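4.3 Placing the Arm at the Work Table

This section applies to student teams of the Celtbridge Robotics Club using the Clenier arm with the wrist camera fitted. Complete Section 4.2 (Mounting the Gripper) before you begin. A team leader must be present whenever the arm is under power.

Step 1. Place the arm base on the table and tighten both clamps by hand. Do not use a wrench on the clamps.

Step 2. Set up the backdrop behind the work area. Corrugated cardboard is approved for this purpose. The panels must stand without support from the arm or its cables.

Step 3. Attach any artwork or color targets to the backdrop with masking tape. Press each strip down along its full length. Tape that has begun to curl should be replaced before the session, as loose ends may catch on the gripper fingers.

Step 4. Lay the power strip flat on the table, outside the area marked on your team's reach sheet. Plug in the controller supply with the strip switched off.

Note: The Guditov controller and the arm must share one power strip. Do not connect a second strip to the first.

Step 5. Route all cables away from the gripper. Leave enough slack for the wrist to turn fully in both directions — a tight cable will pull the camera out of alignment and may damage the connector.

Step 6. Switch on the power strip, then the controller. Wait until the status light is steady before opening the camera view on the team laptop.

Step 7. Compare the camera view with the figure in this section. One gripper finger should stand upright near the center of the view, with the backdrop behind it and the power strip to its left.

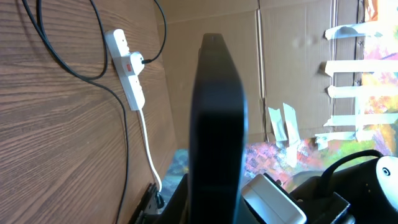 Figure 4-6. Wrist camera view with the power strip, cardboard backdrop and taped artwork.

Step 8. If the finger appears well to one side, stop the arm, loosen the camera bracket and turn it by hand. Tighten the bracket and repeat Step 7.

Step 9. Record a test file of 582 images and enter the file number in the team log. Files with fewer images will not be accepted for the Borbély Cup.

CAUTION: Keep hands, sleeves and hair clear of the table while the arm is moving. To reach any item on the table, press the stop button first and wait for the arm to come to rest.

CAUTION: Do not move the power strip or unplug any cable while a recording is in progress.

Note: Each team is allotted 16 sessions before the April round. Requests for further table time should be addressed in writing to Zsófia Katona, Club Instructor, Room 104.

Section revised November 25, 2020. Continue to Section 4.4, Teaching the First Pick.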